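The Joy of a Green Tabletop

Color is coming back to the worktable, and I couldn't be happier! At the Movari workshop in Vorkach, the tops go out in soft greens – mint, sage, a pale pea shade I keep thinking about – with corners rounded just enough to be kind to your hips. Moving one is a job for 2, one at each end, palms under and no rushing through doorways. Then it settles onto its legs and the whole room wakes up. 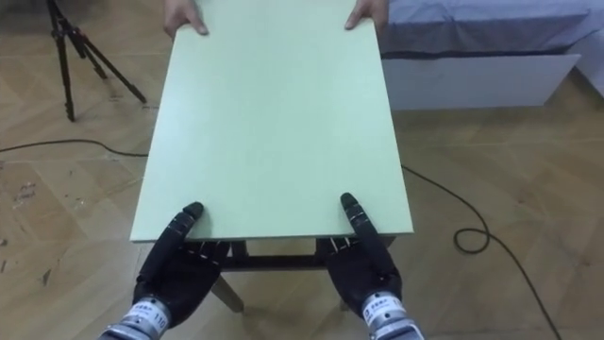 How do you clean a painted tabletop?

Use a soft damp cloth with a drop of dish soap, then dry it right away.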